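Safety checklist for field reporting trips, conflict and border areas
Filled in by Berenice Arellano, desk safety, Lillberg office
Version 4/1/18, with comments after the Bermúdez trip

Please read before you fill in. Mark each point OK, NOT OK or NOT NEEDED. Write your comment under the point and not on a separate paper, because separate papers get lost.

1. Risk assessment signed by editor
OK. Signed two days before departure. The part about armed groups was copied from the November trip and the name of the district commander was old. Corrected by hand. Next time please write this part new.

2. Permission to travel in restricted districts
OK. Two permits, one from the province and one from the army. The army permit is valid for 60 days and it does not include the road to the mines. The reporter knew this and stayed on the main road.

3. Local fixer and driver
OK, with comment. The fixer has worked with us before. The driver was new, and his references were checked only by telephone. I ask for one written reference also. The fixer must be asked in private if he agrees to have his name in the article. It was done, and he said no.

4. Communication plan
NOT OK. The plan says a call every morning and every evening. On the third day the evening call came four hours late, and the desk did not start the procedure. The reporter was safe, only the network was closed by the authorities. The procedure must start after one hour in all cases.

5. Satellite phone
OK. Tested outdoors before departure. The prepaid card had 1,000 units. Please check the local law again for each trip, in some places it is forbidden to carry such a phone without a license.

6. Protective vest and helmet
OK. Vest plates are inside their date. Helmet strap was changed. The reporter says the vest is too long for sitting in a car, so a shorter size is requested.

7. Medical kit
OK, with comment. Two tourniquets, both in the outer pocket. The burn dressing was missing and was bought on the way. First aid course of the reporter is valid, the course of the photographer must be renewed.

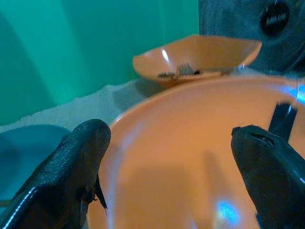
8. Cash and insurance
OK. Cash carried was 3,843 in local currency at departure from the hotel and 996 at return, receipts attached. The insurance covers war risk, but I could not find the word "kidnapping" in the text. I have written to Flelier, our broker, and wait for the answer.

9. Protection of sources
NOT OK. The notebooks had full names of two families in the villages. Use initials and keep the list of names at the desk. The laptop was encrypted with Feneo and this part was fine.

10. After return
Conversation with reporter: done.
Conversation with photographer: not done yet.
Offer of counseling: given to both.

Open points before the next departure: 4, 8 and 9. I will not sign for a new trip to the same district until these are closed.

B. Arellano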